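Support ticket 668
Product: Gereo Newsroom (author profiles and byline pages)
Customer: Ademetti
Opened by: Octavian Barbu, publishing desk
Assigned to: Nakden Support, second line
Priority: Normal
Status: Resolved

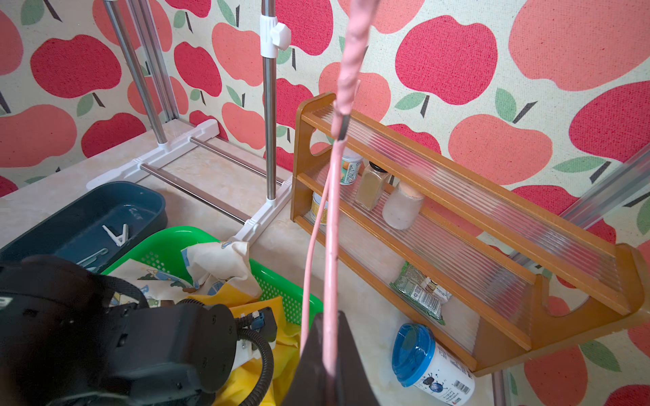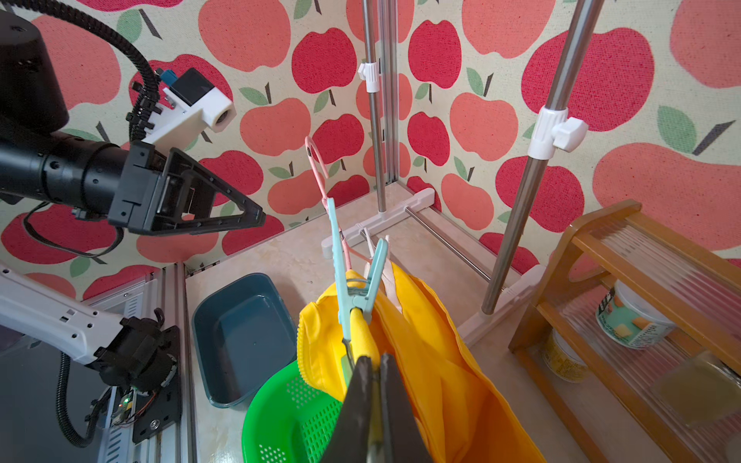
Summary of the issue

The customer reports that contributor biographies on the public site show an outdated version after an edit has been saved. The editor screen displays the new text, but the profile page and the short biography beneath each article continue to show the previous wording. The customer first noticed the fault in December, following the transfer of its contributor records from the Marinescu publishing system.

Customer statement

"We changed the job titles of several contributors at their request. The change was accepted and a confirmation message appeared. The public pages did not change, and one contributor has now written to us twice. Please advise whether we should enter the changes again."

Entry 1, 9:40 a.m., Support

Receipt of the ticket is confirmed. The customer is asked not to enter the changes again until the cause has been found, as repeated edits may create duplicate versions of a profile. The customer is also asked to supply the profile numbers concerned and to state whether the fault affects all contributors.

Entry 2, 10:25 a.m., Customer

A list of 11 profiles has been supplied. Contributors added after the transfer are not affected. The customer has cleared the browser cache on two computers with no change in the result.

Entry 3, 11:50 a.m., Support

The fault was reproduced on a test copy of the customer's site. Each of the listed profiles has two biography fields, one created during the transfer and one created by Gereo Newsroom when the profile was first opened for editing. The editor writes to the newer field. The public page template reads the older field whenever it contains text.

A search of the full contributor table found 157 profiles with both fields filled. In 100 of these the two texts are identical, and no difference would be visible to readers. The remaining 57 require correction, including all of the profiles reported by the customer.

Entry 4, 1:15 p.m., Support

Two courses of action were put to the customer:

Option A. Copy the newer text over the older text in all affected profiles. Earlier wording would be kept in the version history only.

Option B. Change the template to read the newer field, and leave the older field in place.

Support recommends Option A. Option B would need to be repeated if the customer adopts a different template.

Entry 5, 2:05 p.m., Customer

Option A is approved. The customer asks that social media links and portrait captions be left unchanged, and that a copy of the older biographies be provided before work begins.

Entry 6, 3:30 p.m., Support

A spreadsheet of the older biographies was placed in the customer's download area. The correction was then applied and the page cache was rebuilt. Links and captions were excluded from the operation.

Entry 7, 4:10 p.m., Customer

The listed profiles now show the correct job titles. One biography still ends in the middle of a sentence on the article page, although the full text appears on the profile page.

Entry 8, 4:35 p.m., Support

The shortened text results from the length limit set for article pages and is unrelated to the original fault. The limit may be changed under Site Settings, Bylines, Short Biography. An administrator account is required.

Entry 9, 4:50 p.m., Customer

The limit has been raised and the full sentence is displayed. The customer agrees to closure.

Resolution code: Data corrected after transfer
Follow-up: The transfer instructions for Marinescu records will be amended to require that the older biography field be emptied. The customer may reopen this ticket by replying to the closure notice.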